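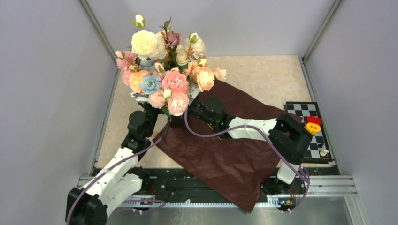
Both grippers on the stems, brown paper down. Cell 2, bouquet wrap.

September, 14:10 start. Running the wrap task again, same paper, same flowers. Me on the stop button, Jericho on the console. Đạt's new config loaded (the one with the higher grip current on the left arm, he says leave it, so leaving it).

Fault came on run 10. Left arm dropped out while both grippers had the stems. No warning beep, just went limp at the wrist and then the whole arm sagged. Right arm didn't know and kept pushing. Bouquet rolled over toward the left wall, right gripper followed it until Jericho hit pause in software. I hit the real stop maybe a second after. Should have been me first. My hand was not on the button, it was next to it.

Damage: one peach rose off its stem, paper torn at the front corner. No damage to the arms that I can find. Left wrist servo hot, too hot to keep a finger on. Right one just warm.

Log, left arm:
- wrist bus voltage dips twice before the drop, first dip at step 400
- comms timeout at step 447, then everything after that joint gone
- overload flag on the wrist never set. Checked twice
- right arm log clean all the way thru

So not overload, or not only overload. First guess was the cable. It loops up past the links and there's slack lying over the paper, and when the arm lifts to hold the bunch the slack gets dragged. Powered down, unplugged, wiggled everything. Connector at the wrist end is loose. Clicks in fine but you can rock it side to side. Swapped it for the spare from the Bolton box. Spare is shorter by a hand, pulls a bit at full reach. Not great.

Reran with spare cable, paper only, no flowers. OK. Reran with flowers, OK, OK, then stopped becuase wrist was hot again and I didn't want to cook it.

Talked to Hubert on the phone. He thinks the two arms are fighting each other. Left holds from below, right presses in from the side, neither gives, so both sit there drawing current for as long as the hold lasts. Heat plus a bad connector = brownout. He saw the same thing on the Erus cell when they had the arms too close. Wants a current plot for both wrists over the whole hold. Don't have one – we only log current on the left. Jericho adding the right side tonight.

Separate problem and the one I care about more. When one arm dies the other one has to stop. It doesn't. Danilo said this was done back when we set up the cell, and it is, sort of: the watchdog is in the code but it only watches the console link, not arm to arm. So if left drops off the bus the right arm just carries on to its target. With flowers it costs a rose. Somebody reaching in to catch the bunch is another matter, and I nearly did. Noticed my left hand was already up.

Rule until fixed: nobody's hands past the front rail while power is on, doesn't matter what's falling. Let it fall. Wrote it on the board too.

Also found while I was in there: paper corner hangs over the front rail, right over the toothed strip. Haven't seen it get caught but I don't like it. Either trim the sheet or start it further back. Jhun says start further back messes up the fold. Then trim.

And checkerboard needs to be checked against calibration, the right elbow sits close to it and I'm not sure nobody bumped it when we were grabbing the bouquet out. Didn't redo calibration today. Any numbers after run 10 are suspect.

To do
- Jericho: current logging right wrist
- Danilo: arm to arm stop. Either one silent, both halt and hold. NOT go limp, hold
- Đạt: put grip current back to the old value till we have the plot
- me: order two wrist cables, proper length. Ask Vondholm if they do the locking connector
- me: recalibrate, first thing, before anybody runs anything
- Jhun: trim paper, fix rose (glue gun is in the Evangelista crate)

Old cable is bagged and taped to the shelf, marked BAD. Do not put it back in the drawer. Last time one went back in the drawer we lost a whole afternoon on it.

17:40 cell off at the wall. Wrist cool. Left the estop pressed in.

Later – Hubert texted, asks if the voltage dips line up with the right arm's push. First one does, I think. Second not sure, the clocks on the two logs aren't synced. Add that to the list. Who owns the clocks??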